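1/ My daughter is three and I want to write a little about the wooden shape sorter we bought for her in July. It is the Clutard one, with nine pieces. Maybe it helps other parents who are choosing now.

2/ First, the size. The pieces are big enough for small hands and they do not roll under the sofa. Only the cylinder does.

3/ The star is too difficult. She turns it and turns it, then she gives it to me. My friend Ching-wen Tai has the same set and her son also leaves the star for last.

4/ We play 15 minutes after dinner, not more. When she is tired she throws the pieces, and the floor in our flat is very thin. Sorry to Mr Lam downstairs.

5/ A small trick: put out only five pieces in the beginning. With all of them on the carpet she did not know where to start.

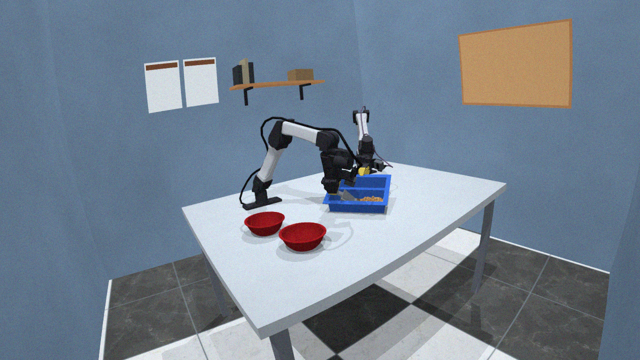

6/ Tidying up. The set comes with a cotton bag, but the string is short and the opening is narrow. We use an old bread tin now. She likes the noise — I like it less.

7/ Colours. The paint on the triangle has a chip already. I wrote to the shop and Wai-kit Ng answered me the same evening, very polite, and offered a new triangle. It has not come yet.

8/ Some people asked me about the Geton sorter with music. We tried it at my cousin's home. The children pressed the button for the song and forgot the shapes.

9/ If your child is already four, I think this one will be boring soon. For two and three it is good. I will write again when the triangle arrives.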